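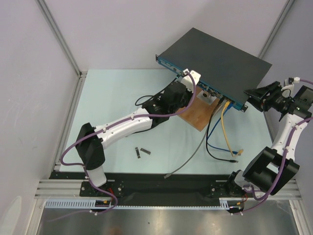 Week four is where we stop talking about what a small office network ought to do and start talking about how you write it down, which I know sounds like the dull end of the course (bear with me, I've grown very fond of it). A good equipment record is a kindness to whoever comes after you, and that person is quite often yourself, eighteen months on, with a torch between your teeth. Think about a flat, rack-mount unit with a plain dark grey cover and a coloured port panel running down one long side, its lettering so small you can't make it out from any distance. Once a thing like that is bolted in at knee height, your record has to do the reading for you.

## What goes in the record

Start with location and work inwards. Room first, then rack, then the position in the rack, then the port. Please don't write "back cupboard". Every building has at least two back cupboards, and the one you mean will have been renamed by April.

For each device I'd like to see:

- the name you've given it, spelt the same way everywhere
- maker's model and serial number, copied by eye and then checked by a second person
- where each used port goes, at the far end as well as the near end
- the date of the last change and the initials of whoever made it

Leave unused ports in the table with a dash beside them. A blank cell could mean "free" or it could mean "I went to lunch", and you'll want to know which!

## The Dunerau exercise

Your practice site is Dunerau, a two-storey clinic with 52 wall outlets and a single rack on the ground floor. Josiane Bodin drew up the original plan and has kindly let us use it, mistakes and all. The outlets are numbered from 300, and there's one stray labelled 622 that belongs to an older scheme. Work out what you'd do with it. I've had students relabel it, students who kept it and added a note, and one who wrote me two pages in its defence. All of those got decent marks, as they each told me who would need to be informed.

Keep your colour choices modest. If you colour cables by purpose, put the key at the top of the sheet and again on the rack door, and remember that some of your readers won't see red and green the way you do.

## For next time

Bring your Dunerau table on paper, please, with a pencil. Solange Hoarau will be taking the second hour on change logs, and she likes to start on the dot. Read the Tririne handout before then, at least as far as the section on naming.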